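Gripper club packs for Groltmont

2019-06-08

The student robotics club at Nosach has a contest coming up in September and not much time to talk. We caught the club's captain between two practice runs. She asked to be left nameless – "the whole team did it, put the team" – so the team it is.

The task they picked sounds dull until you try it. A robot arm has to handle packing jobs around computer gear. Soft stuff, dark stuff, things that change shape when you squeeze. They call the arm Karam. It has two black fingers with white pads on the inside, and most of the spring went into those two fingers.

"Hard boxes were easy, we had boxes by the second month," the captain said. "Then somebody said ok, now do soft things. And everything we had was garbage."

What went wrong? Grip width mostly. Too tight and the material bunches up. Too loose, it slides. And the camera down by the fingers has trouble telling where a dark thing ends, specially with glare off the table.

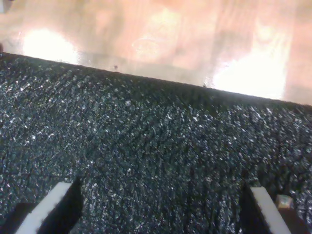 The software lead sees it differently and says the glare was never the real problem, the team just moved too fast on the approach and blamed the light. Slow the last bit down and the edge shows up fine, in that view. The two of them have had this argument before, you can tell.

Karam learns from practice runs that a student drives by hand. They have 300 of those so far. Most are usable. A run takes a few minutes if it goes well, and the driver swaps out after 14 because hands get tired and the runs get sloppy.

"You start cutting corners and the arm learns your corners," the captain said. "We threw out a whole evening of mine. Fair enough."

The club has seven members, five of them new this year. New people start on the driving, not the code. She thinks thats the right way round – "you find out what the arm can't feel" – and wishes she had started that way herself.

Next to the rack, things get tighter. There's a Netgear switch up top, a server under it, and a yellow cable running down past the bubble wrap. A cable is one more thing for the arm to stay clear of, and the drivers are told to watch it on every run.
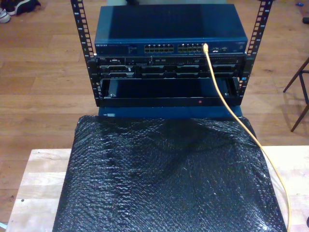 What happens in September

The contest is at Groltmont, one day, teams get a table and a list of jobs. The club doesn't know the list yet. Last year they entered with an older arm, Drokau, and went out in the first round when a finger pad came unglued.

"We bring spare pads now. And glue," the captain said.

Is a win likely? She shrugged. She'd take the second round. Then someone called her back to the table, the next driver was ready to go.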